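**What to put on a wooden table so a steel bowl does not mark it?**

Odette Carré
Asked in June, 4 people follow this

Good morning to all. I have a table with a light wooden top and rounded corners, and I would like to keep it nice. We use it for many small works, and almost always there is a round steel bowl standing on it, which is moved many times in one afternoon. At my previous home I had a darker table and I did not protect it. After one year it had gray rings and fine scratches which I could never remove, also not with oil.

So now I put a big pale sheet on the table. It is from a roll by Herkier, very smooth, with a small tint of lavender that I did not notice in the shop. It does not reach to the far side, so a strip of wood stays open there. My table is 10 centimeters too long for the roll, so I must either live with the strip or use two sheets, and two sheets make a join in the middle where things get caught. 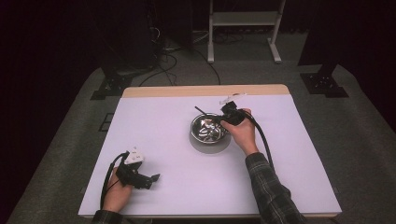
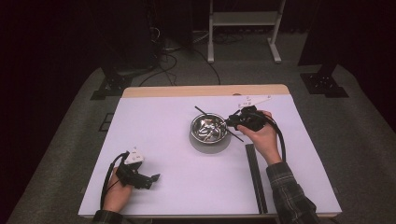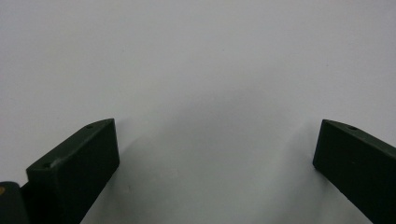
The bowl on its sheet in the first two.

My doubts are these. Is one layer enough under a metal bowl, or do the scratches come through with time? How do you keep the sheet from walking when you work on it with both hands — do you tape it, and does the tape hurt the wood? And if the bowl leaves gray lines on the sheet, is it the bowl or the sheet that is guilty? I would not like to buy an oilcloth, I find the smell too strong.

Thank you for your patience with my English.

3 found this useful · Share (2)

Rosine Tessier

Dear Odette, I had nearly the same problem with my sewing table, so I write what I did.

One layer of thin paper is not enough in my opinion. It stops the dirt but not the pressure. I use paper of 200 grams, which is almost a card, and under it I lay a piece of old cotton bed sheet, ironed well. The cotton makes it softer and also more quiet when you put down a bowl. The ironing is important, a fold under the paper can be felt through it and then the bowl is not steady.

For the tape, please take the paper kind that painters use and put it under the edge of the table, on the side that you do not see. I left mine on the top for a whole summer and it took a little of the varnish with it. Two sides are enough, the long ones. If you fold the sheet over the near edge before you tape, your sleeves do not lift it.

The gray lines come from the bowl, I believe. Steel bowls have often a fine gray dust on the bottom when they are new. Rub the bottom with a little vinegar and a soft cloth, rinse, dry it very well. You can also glue a ring of felt below it, but then you must wash it only by hand, and I always forget this.

About the strip I would do nothing. Keep the bowl in the middle and the strip will not suffer.

17 found this useful · Share (1)

pw_lindgate

Get a Rees desk mat and stop worrying. Mine is 5 years old.

1 found this useful · Share (0)

Comments (3)

Odette Carré: Thank you Rosine, I will try the cotton this evening. I have an old sheet with a hole that can still serve.

moss.and.tin: Vinegar worked on my bowl too, but I had to do it twice.

pw_lindgate: The mat comes in gray as well, if the color matters.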